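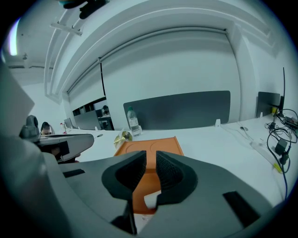 One of my readers wrote in last week to tell me that if I didn't want to know who the singer from Treveck was dating, I could simply close the app. Fair enough! I read that comment twice, felt a little called out, and then went right back to the fan forum to see if there was any news.

So let me admit it up front: I am part of the problem. I love Treveck. I've seen them three times, once in Itville in August, in a room that holds 400 people and smells like old carpet, and I'd go again tomorrow. But I've stopped enjoying the way we all talk about them (me included, obviously).

You remember the blurry restaurant photo. By breakfast there was a thread with 3968 replies, most of them about whose sleeve that was. The new single came out the same day and its thread got 769. It's a really good single, too! There's a weird little organ part near the end that I keep rewinding, and I had to scroll forever to find one other person who'd noticed it.

I don't buy the argument that famous people signed up for this. They signed up to sell records and be stared at on a stage. Dinner is dinner. And yes, I know some of it gets planted. When Hashmi "accidentally" left a comment under a Tulleck video the week before her tour went on sale, I rolled my eyes as hard as anybody. If a star wants to play that game, go ahead and play along.

But when they've said please don't, and Treveck have said it more than once, I think we should listen. I wrote 2000 words about that restaurant photo and deleted the lot before posting. It hurt a bit, I'd put in some good jokes. Next week I'm writing about the organ part instead, and I'd love to hear what you think it's doing there.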